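We use cookies to keep this site working. Accept | Settings
Print this page | E-mail this page

Do you need to oil a bamboo board?

Sellers of board oil say monthly, for life. I have my doubts. The bottle of Pultia I was given came with a leaflet listing 13 steps, and most of them ended in buying more Pultia.
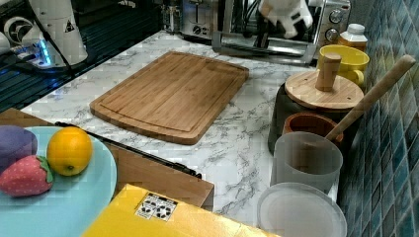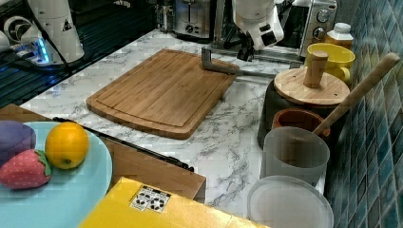

Oil slows water getting in, and that is all I'd claim for it. Bamboo left standing in the sink will split whatever you've rubbed into it. Wash it quickly, dry both sides and stand it on edge overnight. If the board has a juice groove running round it, go along that with the corner of a cloth, as water sits there long after the flat part feels dry. I oil mine when it looks pale – in practice, up to 5 times a year – with plain food-grade mineral oil. Olive oil goes sticky and smells.

Lemon and salt? Fine for onion smells, less so for old stains. As for the Zistitz "reviving balm", I tried it on one half of a board in February and couldn't tell the halves apart a week later.

Related
Does vinegar really descale a kettle?
Marble worktops: what marks them
Sharpening steels, and who needs one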